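3.2 Object Set and Surface Conditions

Tidying was studied with small household items that people tend to leave lying about. The Flenia set holds 27 items, among them smartphones, an alarm clock and plush toys. Storage was limited to a hanging wire basket and a wire rack with hooks, both mounted on the walls above the floor area.
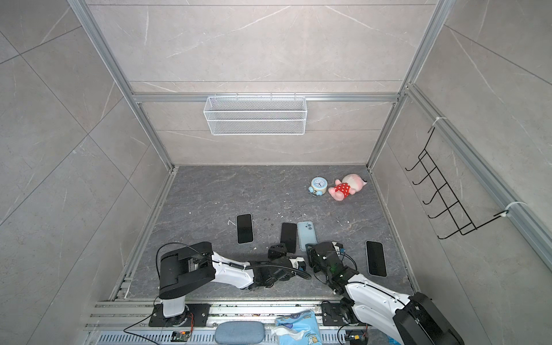 Figure 3. Smartphones, a clock and a plush toy on the floor.

Phones were treated as a separate class. They are flat, differ little in outline, and offer few cues to which side is up when the screen is dark. Soft toys have no stable resting pose, so each was dropped from a height of 30 cm to set its starting position. Layouts were drawn up by Harsh Mathur and repeated 40 times each. Crumbs and other small debris were left on the floor between layouts and were not scored.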